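The Ferry to Tavimel

1. Morning

Raili Lehtinen missed the first ferry by a minute and sat on the wall to wait for the next. She had her mother's suitcase, a bag of rolls and a letter from Sheldon Perron that she had read too often. The house was hers if she wanted it. The key was with the woman at the shop.

A man in a blue jumper sat down beside her and asked if she was going over for the day.

"For August," she said. "Maybe longer."

He told her the fare had gone up to 7 pounds and that the café on board had shut. She gave him a roll.

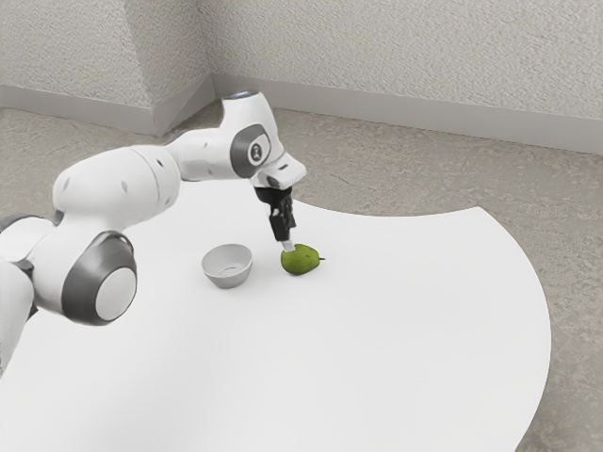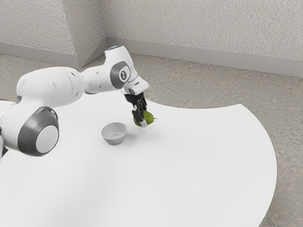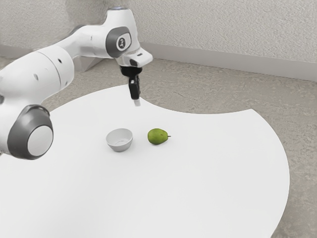

2. Afternoon

The shop was at the top of the slip. The woman behind the counter looked at the suitcase before she looked at Raili.

"You'll be for Welta," she said. That was the name of the house. "It's 91 steps up from the road. Sheldon never liked them."

"Did he live there long?"

"Until his knees went." She put the key on the counter, tied to a piece of cork. "The back door sticks. Lift it and push."

Raili bought milk, matches and a tin of soup, then carried everything up in two trips. The back door stuck. She lifted it and pushed, and it opened on a kitchen with one chair.

She put the soup on the stove and took the letter out again. On the back, in pencil, he had written a list of the windows that leaked – she had taken it for a shopping list. She found a bowl and put it under the first one.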